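# The dishwasher problem

Loading a dishwasher takes an adult four minutes and no thought at all. For a two-armed machine it remains one of the harder jobs in the house, and the reasons are mostly mechanical.

Prirnel, a robotics firm based in Trarncombe, has been working on the task since November. Its test kitchen has a sink, a worktop and a standard dishwasher, and the same crockery goes through it day after day. The firm's log lists 800 attempts at moving a single item from basin to rack. Of these, 148 ended with the item put down in the wrong slot, and 102 were stopped by the operator before contact.

Plates are the easiest case. They are stiff, round and much the same from one maker to the next. Even so, the hand has to find a rim, pinch it hard enough to hold a smooth glaze, and leave enough edge free for the tines. A grip that works for lifting is often a poor one for placing, so the plate must be turned or passed across.

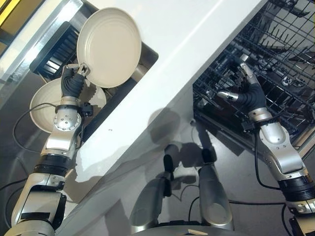 *Left hand on the rim of a plate at the sink, right hand in the wire rack of the open dishwasher.*

Racks are worse. Thin black wire against a dark interior gives a depth camera very little to work with, and a finger that strays between two wires can jam. Grekano, which supplies the finger coverings, has tried softer materials. They grip better and wear out sooner.

Stojanovska, a rival firm, has taken another route and redesigned the rack with wide plastic channels. Its machine is quicker, but the buyer needs a new dishwasher as well as a robot – a hard sale at present prices.

Cups, cutlery and anything with food stuck to it are still outside both programmes. Prirnel's engineers expect to start on bowls next. They put full loading, from a mixed sink and without an operator standing by, several years away, and will not give a price for it.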